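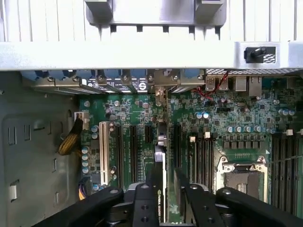 Workstation rebuild, Inen back room

Notes from the April rebuild of the office workstations at Wurnholm. The machines had been in daily use for drawing work and were due for cleaning, new drives and a check of the cards before going to the Nikareck site. Amber Leemans did the bench work and Roos Verstraete kept the log. The first picture goes with the notes on this page. The rest of the gallery is being sorted and will be added under the same heading when the file names are fixed.

Picture 1. Inside the case, looking down
Green motherboard, with the back wall of the case along the top. The graphics card is in its slot. The shroud is silver-white and the faint lettering reads NVIDIA QUADRO.

Notes to picture 1

Slots
There is one white PCI slot on this board and the others are black PCIe. The white one is the older type. We left it free, as none of the cards on the Nikareck list need it. The PCIe slots are not all the same length, so check the card against the slot before taking off a cover.

Slot covers
The brackets at the back are held with round screws. Amber puts the screws from each machine in their own tray with the machine number on a strip of tape. If a cover comes off and no card goes in, the cover goes back on. Open slots let in dust and change the way the air moves through the case.

Ports
USB and Ethernet are built into the edge of the board. Roos tests the network port first — if that one is dead the machine goes to the parts shelf and we don't spend more time on it. USB ports are tested with the same stick every time, one after the other, and each gets a tick in the log.

Cables
A braided yellow-and-black power cable goes to the white connector near the corner of the board and runs down the side. A thin bundle of red and black wires crosses the upper part of the board. Thin wires like these are easy to catch with a sleeve or a screwdriver. Before the case is closed, run a finger along them and see that none are pinched under the frame.

Capacitors
Two silver cylindrical ones stand close together just above the graphics card. When checking a board, look at the tops of the capacitors under a good lamp. A flat top is fine. A domed top, or any crust around the base, goes in the log and the board is set aside.

Vents
The upper band of the frame is slatted and there is silver mesh above the ports. Dust sits on the inside of the mesh, where it can't be seen from the back of the machine. We use a soft brush and then low air, from the inside out. Take the case outdoors for this if the weather allows. The smoke detector at Inen went off once and we had to explain ourselves to the whole floor.

Working order used for all machines

Power off at the wall, cord out, press the power button once to drain what is left. Lay the case on its side on the gray mat. Strap on. Side panel off and stood against the wall behind the bench, never on the floor.

Brush and air. Check the fans by hand for play. Pull the memory and put it back in the same slots. Check that the graphics card sits level in its slot and that the bracket screw is tight. Fit the new drive and route its cable before closing.

Start the machine with the panel still off and listen for a minute. Then shut down, close up, and run the long test overnight with the lid label turned to "testing" so the next person doesn't unplug it.

Log and labels

Each machine gets a number in the log and the same number on a label inside the side panel. The outside labels kept peeling off in storage, so those are no longer used. The series has 30 machines, and 2 of them were held back for parts. Both are listed under Jansen in the sheet, after the shelf where they are kept.

If you see a wrong card or slot type in the notes, write to Roos Verstraete with the machine number. Larger copies of the photos can be had from Amber Leemans. Please don't copy them off the shared drive yourself, the folder is still being moved.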